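Features > Workshop > Robots

I spent Monday, April 3, 2023 at Jorkberg with Liis Dzene, who looks after the firm's two-armed assembly cell, and I've rarely had so much fun watching someone swap a wrist cable. She had it done by 11, then put the parts sheet back and set the hands to work. 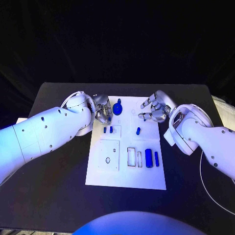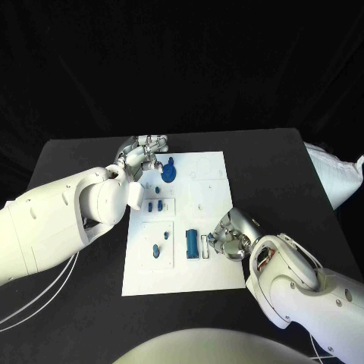 Silver hands and blue parts on the Jorkberg bench, black curtain behind.

Liis checks the fingers first, one joint at a time, then the wrists (the openings in the casing are handy for a torch). She writes everything in a notebook – fault 1743 was a loose screw in August, and she's still cross about it! The pegs are her real test. If the thumb drifts a hair, she goes back and does all the joints again, tea going cold beside her laptop.

Contact us | © Tendis | Back to top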